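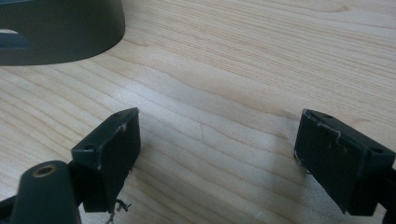 Chapter 4. Belt Drives in Household Appliances

A belt drive transfers rotation from a motor shaft to a brush roll, drum, or handwheel by friction or by engagement of teeth. The technician's first task is to identify the belt type before any cover is removed. Work should be done on a flat surface in good light; daylight across a pale wooden tabletop with long, fine grain will do, although small dark screws should still go in a tray. Three types are treated in this chapter: the round stretch belt, the flat belt, and the toothed belt.

4.1 Tension and Slip

A stretch belt has no adjuster. Its tension depends on its length, its section, and the distance between the shafts. When the rubber hardens, the belt slips under load and the driven pulley slows while the motor holds its speed. In the worked problem at the end of this section, a belt with a free length of 200 mm is fitted to a path of 216 mm, an elongation of 16 mm, or 8 percent.

Toothed belts do not slip in normal use – they jump. A jumped tooth is heard as a click and usually points to a worn belt or a loose idler. Check the idler before ordering parts.

Search this book
Enter keyword Go

Comments

Mostafa Zaki: Is the 8 percent measured on the free length or the fitted length?

Hermine Sutter: Free length. 16 divided by 200.

Romana Rusnák: The section on idlers would be easier to follow with a table of belt widths.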